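Bickerstaff, a mill town until 1949. Then nothing much. Now repair nights, 8 till late, second floor of the old Prasthorpe works, bring your own lamp. Carola Rieger started it with 3 toasters and a borrowed kettle. Busy place. Loud, too.
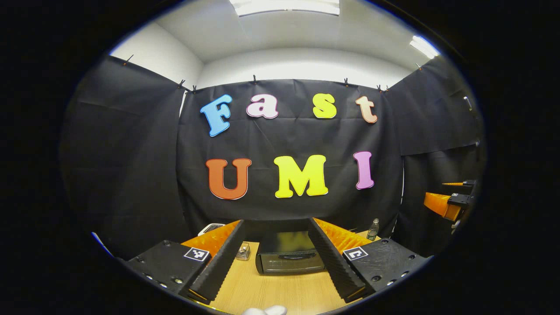

What does a repair cost?
Whatever the part costs, plus a coin in the jar if you feel like it.

Finn Meinecke does radios. Teh queue for him is long, so go early. Zippers, ask Annelore.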